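January 20, 2025. Notebook, equipment planning, second attempt

I promised everybody a clean purchase list by the end of the month, and I've spent most of the morning finding out how far from clean it is, so I'm writing down where things stand before I lose the thread again. Tea is at my elbow, spreadsheet is open, and the old list from August is next to it with all of Ismail's pencil marks (bless him, he was right about nearly every one).

The big question is still whether we buy more hand-held grippers or put the money toward a second arm for the Drirkatham bench. I went in wanting the arm. I've wanted it for a year! But when I sat down with the log I saw that the arm we have waits on demonstrations far more often than the demonstrations wait on it, and a second one would only wait alongside the first. So I'm leaning toward grippers now, with the arm moved to the next budget. Ismail Abou Zeid, if you're reading this, you may say you told me so, once.

Quotes so far. Tatetti will do the gripper body with both fingers fitted for 939 each, shipping included, and they'd like an answer before they close their next batch. Mak is cheaper on the body but sells the fingertips separately at 82 a pair, and we'd have to do the fitting ourselves. I don't mind fitting them, I rather enjoy it, but I do mind the afternoons it eats, and the last time I lined up a set by eye I had to redo the whole thing after lunch.

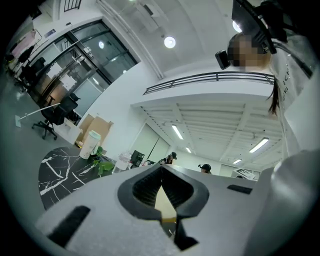 Fingertips are the line I got most wrong in August. I had put them down as a one-time cost, which was wishful, and we've been ordering them in dribs and drabs ever since and paying postage every time. I'd like to order 31 pairs in one go and keep them in the gray drawer with a sheet taped inside the lid, so whoever takes a pair writes it down. Please do write it down. Same goes for the rubber pads, which are cheap enough that I forgot to budget for them at all.

Head rigs: Homach wants 254 for a set of replacement straps and mounts. That seemed steep to me until I remembered what we spent on foam and tape last year trying to make the old ones comfortable for a full session. I've put it in as a yes. If anyone has a strong feeling about strap sizes, tell me before I send it, and please try one on first and walk about with it for a while, because what feels fine sitting down can slide once you lean over a table.

Still missing from the list: spare cables, a decent charging shelf, and storage. We always forget storage. Every new gripper makes a lot of recordings, and I'd hate to have lovely new hardware and nowhere to put what comes off it. I need a proper figure for that and I don't have one yet.

To do: ask Tatetti whether the price holds if we take delivery in two lots. Ask Mak for one sample pair of fingertips, to try on the body we already own. Move the arm to next year's sheet (sigh). Find the receipt for the last lot of pads, which I think is in the blue folder with the bench manuals.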